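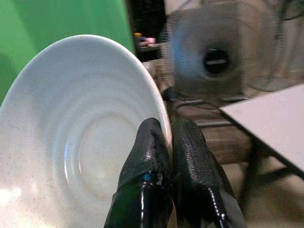
ODELL, June

Knut Albers would like it known that he did not set out to run a supper club. He set out to use up a goose.

"It was a big goose," he says. "I had bought it for a cousin's visit and the cousin had the flu. So I knocked on doors."

That was seven winters ago. The goose fed the upstairs neighbors, a man who had come to read the meter, and Hongmei Jiang, who lived across the hall and arrived with a pot of rice because she didn't trust him to have made any. He hadn't. She has been his partner in the business ever since, if a business is what you call something that loses money most months and meets in a former shoe store.

The club is called Dong, after the sound the shoe store's door still makes. It seats 22 if everyone likes each other. There is one menu, one sitting at half past six, and no choice of dessert. I asked Albers what happens when a guest doesn't care for the food.

"They tell Hongmei," he says.

"They tell me once," says Jiang.

We are talking in the kitchen at two in the afternoon, which I had been told was the quiet part of the day. Jiang is taking the strings off a large heap of celery. Albers is supposed to be making stock but keeps putting down the spoon to talk with both hands, and she keeps picking it up and giving it back to him.

The trouble with cooking for strangers, they agree, is the strangers. People who book a shared table like the idea of a shared table. Then they get there and find it has other people at it. In the first year couples would shuffle their chairs an inch at a time until they had made a private corner. Albers tried place cards. Guests moved the place cards. He tried a welcome speech, and Jiang timed it.

"Eleven minutes," she says. "The soup had a skin."

What worked in the end was making the food hard to serve. Everything at Dong now comes out on big shared plates, set down slightly too far from whoever wants it most. You have to ask. By the second course people have passed the beans to each other often enough that it would be odd not to exchange names.

"I've seen a man hold a plate of dumplings for a quarter of an hour," says Albers. "He was listening to a story about a divorce. He didn't like to interrupt, and he didn't like to put it down."

"It was his divorce lawyer telling it," says Jiang. "Different divorce."

The regulars are loyal and full of advice. Fengying Lu, who has come since the second month, thinks the chairs are too low and has said so on every visit, including the one after they replaced the chairs. Zixuan Meng comes alone, eats a great deal, and leaves notes under his glass. I was shown a few. One reads, in full, "More vinegar. Also happy birthday to Knut." It was not Knut's birthday.

I ask about money, and the celery gets louder. A place at the table costs $115 a season, for which you get seven dinners. They charged $100 until last year, when the rent went up, and Albers wrote a two-page letter of apology to the members. Jiang cut it to a sentence. Four people wrote back to say that they had assumed it was already more.

There was an offer, once, to open a second place downtown, with a bar and a person whose whole job would be napkins. Albers was tempted for most of a weekend. Jiang asked him which of the two kitchens he planned to be standing in, and he went quiet and peeled things.

"I still think about the napkins," he says.

They close for August, when he goes north to fish and she stays home and doesn't cook. She lives on toast and melon and takes calls from nobody, him included. He writes her postcards about what he caught and how he cooked it. She corrects them in pencil and has them waiting on the counter when he gets back.

"She wrote 'too long' on a trout," says Albers.

"Nine minutes a side," Jiang says, and hands him the spoon.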